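Laptop stand slides around on a tablecloth – any fix?

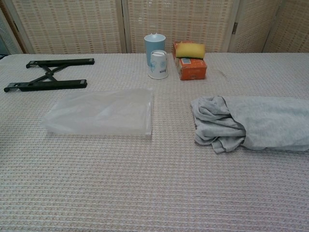
Parnwood Neighbors Help Board – Home Office Group

Posted Jan 9, 2024 by Tasia

I work from the dining table three days a week and I keep a woven cloth on it to protect the finish. My stand is the black folding kind with the crossed bars. On bare wood it stayed put. Since I put the cloth down in December it creeps backward whenever I type, and the cloth bunches up under it. I don't want to take the cloth off every morning. Has anyone solved this without gluing something to the table?

Dwivedi
Two things are moving, so deal with them separately. First the cloth: put a thin rubber mesh under it, the kind sold for rugs. I paid 9 dollars for a roll and used less than half. Cut it a couple of inches smaller than the table so it doesn't show. Then the stand: check the feet. Wipe them with a damp rag and let them dry. If they are worn smooth, stick-on rubber dots work fine.
Also, don't type on the laptop while it's on a stand. A separate keyboard takes the push off it, and your wrists will be better for it.

Brernovden49
just use a big cutting board, set the stand on that. works for me

parnwood_renter
Seconding the mesh, but lift it once a month. Mine was under a cloth on a varnished table all summer and left a faint pattern. It came off with furniture polish – took a while. A layer of felt between the mesh and the wood would prevent that, though it grips less.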